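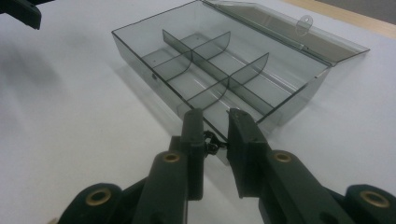

Peut-on demander une bourse à l'université d'Adalach avant d'avoir reçu sa lettre d'admission ?

Le dossier de bourse s'ouvre en même temps que celui de candidature, donc tu peux le déposer tout de suite. Il reste simplement en attente jusqu'à la décision du jury.

Merci pour cette première réponse, ça me soulage énormément ! Je complète un peu, au cas où d'autres seraient dans la même situation. Ma fille est en terminale et elle rêve d'Adalach depuis la journée portes ouvertes. Elle a aussi candidaté à Jivdale, où les frais sont plus bas mais la filière biologie moins complète. Mon souci, ce sont les justificatifs : on nous réclame le budget familial, deux lettres de professeurs et une lettre de motivation de 300 mots, et je ne sais pas si la même lettre peut servir pour l'admission et pour la bourse. Et si elle est prise aux deux endroits avec deux montants différents, est-ce qu'on peut en parler avec le service des aides, ou est-ce mal vu ?

Cyril Crabtree

Félicitations à ta fille, c'est une période tellement excitante ! Mon fils est passé par là, il finit sa première année à Adalach et il adore.

Pour la lettre : n'envoyez pas deux fois la même. Celle de l'admission parle du projet d'études, celle de la bourse doit parler de ce que l'aide change concrètement. Mon fils avait raconté ses trajets en car, 36 kilomètres matin et soir, et expliqué pourquoi une chambre sur le campus lui rendrait ses soirées. C'était simple, un peu maladroit par endroits, mais c'était lui. Ne la réécris surtout pas à sa place (j'ai été tenté !).

Pour les professeurs, demandez tôt. Vraiment tôt ! Au retour des vacances ils croulent sous les demandes, et une lettre faite en dix minutes se reconnaît. Donnez-leur une petite note avec les cours suivis, un ou deux travaux dont elle est fière et la date limite. La prof de physique de mon fils l'a remercié pour ça.

Quant à comparer les offres, oui, on peut, et ce n'est pas mal vu du tout. Nous avions écrit un message très poli au service des aides en joignant l'autre proposition. Ils ont répondu au bout de 14 jours et ajouté une aide au logement – pas immense, mais elle payait les livres et une bonne partie des repas. Attendez d'avoir les deux propositions écrites, et vérifiez si l'aide est renouvelée chaque année ou seulement la première. Sur le courrier de mon fils c'était en deuxième page, en petit.

Regardez aussi la bourse Grulent, que beaucoup de familles oublient. Le formulaire est court et elle se cumule avec celle de l'université, du moins c'était le cas pour nous. Il y avait environ 32 lauréats dans sa promotion, ça vaut largement une soirée de paperasse !

Tiens-nous au courant, j'ai hâte de savoir où elle ira !

Dennis Kettle

Pour Jivdale je confirme que le budget familial se dépose à part, sur l'autre portail. Nous on l'avait mis avec le reste et il a fallu tout renvoyer en août, un peu la panique. Sinon très bonne ambiance là-bas, ma nièce est au foyer Rudd et ne veut plus en partir. Pour la biologie je ne sais pas, elle fait de l'histoire.

mamie_des_deux_rives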